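Newsletter > Workshop Notes > Portable Heaters and Air Cleaners

Storage and restart of floor-standing units

Units returned to the Dusbridge store at the end of the heating season are to be checked before they go on the shelf. Last April 7 units were put away without a check, and 3 of them had grilles so clogged that airflow was well below the rated figure when they were next switched on. Lorraine Whiteley has revised the procedure, and the new sheet replaces the one issued with the Pellodport stock list.

Unplug the unit and let it stand until the casing is at room temperature. Vacuum the grille with a soft brush, working along the slats. Do not use compressed air from the front, as it drives lint into the fan housing.
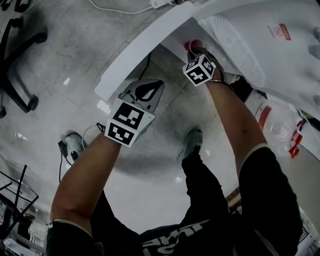 Small parts account for most of the losses. Caps, knobs and feet should be bagged and taped to the casing with the unit's stock number, and the bag closed before the next unit is started. A small red part like the one held against the white panel is easy to find on gray tile if dropped; a white or gray one is much harder, so put a tray down first. Keep the plug and cord out of the standing area. On a tiled floor a black cord lying beside the shoe is a trip point, and the plug pins can be bent if stepped on.

Replacement grille clips are held under part number 963 in the Roltex drawer. The Tefera clips are slightly wider and do not seat fully. Over 200 of the correct type are in stock, so there is no need to reuse a cracked one.

Revised sheets are in the rack by the store door. Return the old ones to Lorraine.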